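How do you stop brushes going stiff between coats?

Ilango Rai
Doing skirting boards in the hall, second coat tomorrow. Brushes set like wood every time. Water based paint. Do I realy need to wash them each night?

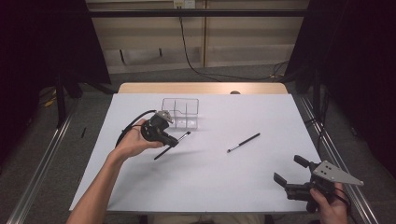 1 min read · 3,201 views

Sudheer Varma
No need overnight. Cling film tight round the bristles, in the fridge. Fine for a day. After the last coat wash in warm water and washing up liquid till it runs clear, then lay flat. Dont stand them on the bristles, they bend.

Imke Görtz
Agree with Sudheer, but 3 nights max in the film. Once dry, I keep mine handle down in a clear pen holder, cheap and you can see any muck at the bottom.

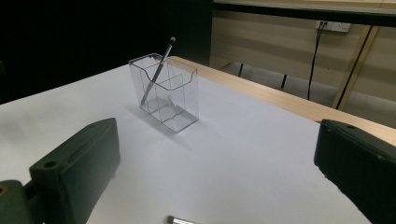 Clear pen holder, two compartments

Gangadharan Mathew
just buy new ones, 5 quid for 6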